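About Us

Resport is a packaging and tableware supplier for cafes, bakeries, school kitchens and small offices. We sell paper cups, food wrap, baking paper, cartons, labels and the small things that go with them. Our catalog has 785 items at present, and most of them are kept in stock in our own building.

We started as a cup company. The first list we sent to customers fit on one sheet and had 11 lines on it, all of them hot drink cups and lids. Bakeries that bought the cups began asking for boxes, then for paper to line the boxes, and the list grew from there. We took over the Gukier range of bakery cartons when its former distributor closed, and we still sell it under the Gukier name because customers order it that way.

What We Sell

Paper cups are still the largest part of the business. We carry plain white cups, cups with a printed band, and cups printed with a customer's own name and logo. Printing can be done in most alphabets. If you send us artwork in a language we don't read, we ask for a typed copy of the text as well, and we check the proof against it character by character before the order goes to print.

Food wrap and baking paper come on rolls, in boxes for the kitchen drawer and in larger sizes for commercial dispensers. Bakery cartons are shipped flat. Labels and markers are sold by the pack.

Kidik is our line for schools and day care centers. It includes smaller cups and plain paper goods meant for snack time and for craft tables. Teachers buy more cups for crafts than for drinks, so the Kidik cups can be ordered without lids in packs of any size we carry.

The Sample Table

Before anything goes into the catalog it spends time on the sample table. The table is next to the order desk, where the people who answer the phones can reach it. They handle the samples, write on them, and say what they think customers will ask. Cups are stood upside down on their rims, and we compare the printing from one cup to the next. Boxed rolls are opened and left out so staff can try them during the day.

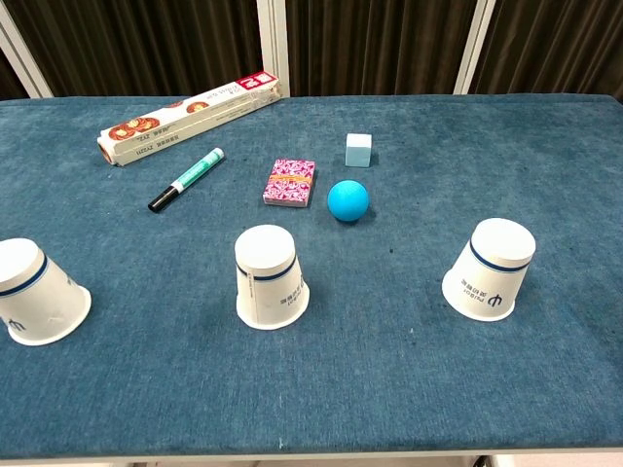 Page 7

The tabletop is covered in blue fabric, and white cups with a navy band show up well against it. We like to judge printing on the cup itself and not from the proof. A line of text that looks fine on a flat sheet can look different once it goes around a curve, and small characters are the first thing to suffer. The same goes for pictures on a box. Pastry photographs are common on baking products, and the browns vary a good deal between print runs.

Customers are welcome to use the table too. Call ahead and tell us what you want to compare, and we will have it out when you arrive.

Where We Are

Our office, showroom and warehouse are at 311 Rozīte Lane. The showroom is at the front – use the door beside the loading bay and ring the bell. Parking is on the left side of the building. The order desk opens at 8:00 a.m. and closes at 4:30 p.m. We close for inventory for part of August, and the dates are printed on invoices beforehand.

Ordering

Stock items can be ordered by phone, by email or at the desk. There is no minimum for pickup. Delivery orders have a minimum of one full case, which may be mixed within the same product group.

Custom printed cups take longer – allow time for the proof, your approval and the print run. We keep your artwork on file so that repeat orders can skip the setup step. Samples of stock cups and wrap are free. Samples of custom printing are charged at cost, and the charge is taken off your first order.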